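Skurkton Assembly Services
8/11/18

A thread on the automation of enclosure work at our Satti site, and on what it changes for the people employed there. We have received questions from staff, from customers and from two neighboring firms, and we would like to answer them in one place.

The work in question is the fastening of small gray enclosures. Until now a fitter has closed each one by hand at the bench, with a power screwdriver or a plain one depending on the order. It is skilled work, and it is also repetitive.

The people who do it have told us for years that their wrists and shoulders suffer. Our own absence records say the same.

The new station is called Horura. It has two arms at two joined tables. One works beside the enclosure and the other handles the screwdriver.
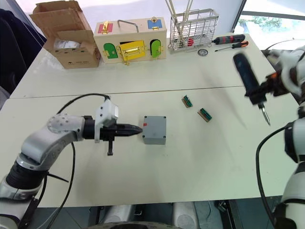

Horura will take over fastening on standard orders only. Wiring, labeling, final inspection and all custom orders stay with our fitters. Any change to that division of work will be discussed with staff representatives before it is made.

The planned volume for the first stage is 300 enclosures per shift. We chose a modest figure on purpose. The station is paced to suit the people who feed and check it, and they may stop it at any time without asking a supervisor.

On jobs: there are 64 people employed at Satti. No position will be removed as a result of this project. This commitment is in writing, and each employee has received a copy of it.

Five fitters will move from fastening to the new role of station operator. The role sits one pay grade higher. It was advertised internally, and length of service was given the same weight as technical background.

Gunnel Wallin, who has worked at the Satti benches longer than anyone else on the present staff, will lead the operator group. She has asked us to pass on the following.

"I was against it when it was announced, and I said so in the meeting. What I wanted was for the people who know the work to be the ones teaching it. We got that. I still want to see how the shift plan looks in December."

Her point about teaching deserves some detail. A fitter knows by feel when a screw has seated and when it has started to cross the thread. Very little of this was written down anywhere before the project began.

The operators therefore spent the preparation period describing their own work to the engineers: which corner they fasten first, how firmly they hold the housing, when they back a screw out and begin again. 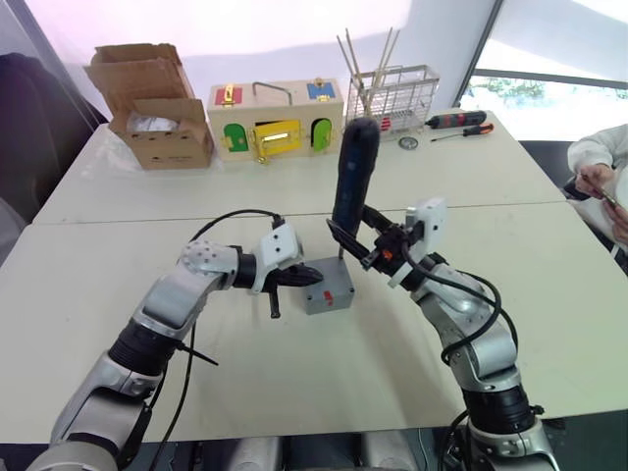 Those descriptions now form a handbook of their own. New fitters will be trained from it as well, including those who never work with the station. Several experienced staff remarked that they had not known how differently they each did the same job.

Ro-un Shim is responsible for the technical side. Staff with questions about arm movement, stopping distances or the safety rules at the table should contact Ro-un Shim directly and need not go through their team leader.

Some questions we have been asked more than once.

Will the station be used to measure individual operators? No. It records faults and stoppages by enclosure and by hour. It does not record who was on duty, and the figures will not be used in performance reviews.

Will fitters lose their hand skills? This is a fair concern. Every operator will spend 2 days each week at a manual bench. The rotation is fixed in the shift plan and may not be traded away when orders are heavy.

What about piece-rate bonuses? The old bonus was tied to fastening counts and can no longer apply to operators. It has been replaced with a fixed supplement equal to each person's average over the past year. Staff who believe their average is wrong may ask for a correction.

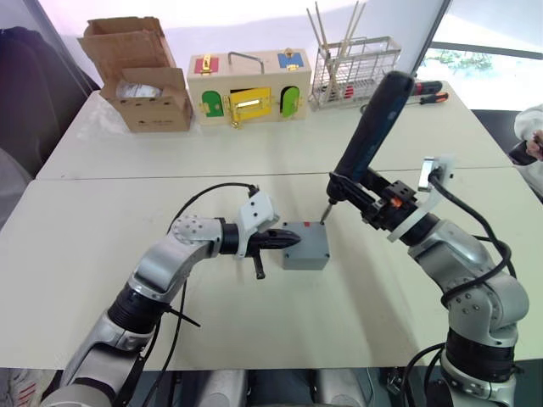 May staff decline to work with the station? Yes. Two fitters have done so, and they remain at the manual benches on their present terms.

Will other sites follow? Our Skuvlow site has a different product mix and different tables, and no decision has been made. Staff there will hear from us before any equipment is ordered.

A full review is set for December. It will cover faults, stoppages, physical strain and how the operators themselves judge the change. The summary will be posted here and on the notice boards at both sites.

Replies to this thread are read during office hours. Employees with questions about their own pay or schedule are asked to write to the personnel office.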